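[Doolan-list] Re: Sorting out the hall closet before the water shutoff

From: Maxine Tipoki
To: Doolan-list
Subject: Re: Sorting out the hall closet before the water shutoff

The previous message said:

> Hi all,
> We got the notice from the water company under the door like everyone
> else. It says the main on Nistenden Street will be off for up to 36 hours
> in October while they replace the valves. We are new to the building and
> haven't been through one of these. Do we need to fill the bathtub? Does
> the boiler have to be turned off? And what did people do last time for
> toilets? We have two kids and a dog, and one small hall closet that is
> already full, so I'd like to know how much water to store before I start
> moving things.
> Thanks,
> Third floor, rear

Welcome to the building. I was here for the last shutoff and the one before it, so I'll answer in order.

Yes, fill the tub. Do it the evening before and don't count on it for drinking. The tub water is for flushing. Pour it straight into the bowl from a bucket, quickly, and it will flush without touching the tank. A slow pour just raises the level and sits there. My tub stopper leaks, and last time I lost half of it overnight. If yours is the same old rubber kind, put a flat silicone sink cover over the drain. The hardware store on Vernora Avenue had them in the spring.

The boiler is shared and the super shuts it down. You don't have to do anything about it. If you have your own electric water heater (the rear units on the second and third floors mostly do), turn it off at the breaker before the water goes off and leave it off until the hot tap runs full and steady again. The Sestura family on two left theirs on and had to replace an element.

For drinking and cooking, the usual advice is a gallon per person per day. The dog needs some too. For four of you I'd set aside eight gallons and stop there. The notice says up to 36 hours, and both times I've been here it came back early. Once it was off overnight and on again before breakfast. The other time it was back by 3 in the afternoon on the second day, brown for a while and then fine.

When it comes back, run the cold tap in the bathtub first, with no screen on it. Kitchen faucets have an aerator at the tip that catches all the grit. I unscrew mine beforehand and put it in a cup. Don't run a load of white laundry that day.

On the closet. Those rear closets are all the same, narrow and deep, and whatever goes in first is lost. I cleared mine last week to make room for the jugs. The heavy things go on the floor: water at the back against the wall, then boxes you don't open much. I keep one bag with what I'll want during the shutoff itself and leave it on top of the front box, tied, so it comes out in one go. Paper plates and plastic spoons save a lot of dishwater. So does cooking the day before and eating it cold.
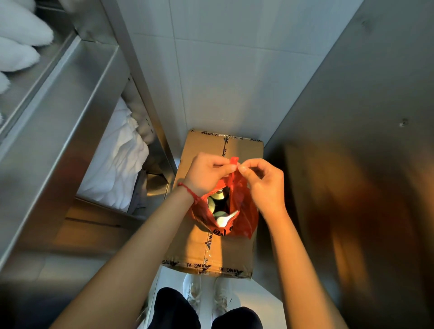 Red bag on the box in the closet, ready to tie.

Check the bottles you already have before buying more. I had a case of water from two winters back that had gone in beside the paint and tasted like it. That went on the plants.

If anyone upstairs can't carry jugs, say so on the list or leave a note in my box. I'm home most mornings and the elevator stays on during the work. The super told me the lobby sink is on a different line and should keep running, but it didn't last time, so I wouldn't plan on it.

One more thing about the notice. The number printed at the bottom goes to billing. Press 0 as soon as the menu starts and ask for the street crew, and they will tell you whether the date has moved. It moved last time with one day's warning.

Maxine

Filed under: Building & Repairs, Water

Recent messages in this list:
Laundry room dryer 3 is eating quarters again
Bike hooks in the basement, who has a spare?
Re: Re: Smoke alarm chirping on the fourth floor landing
Found: child's gray mitten by the mailboxes
Re: Recycling pickup on Nistenden Street
Radiator valves, what size wrench?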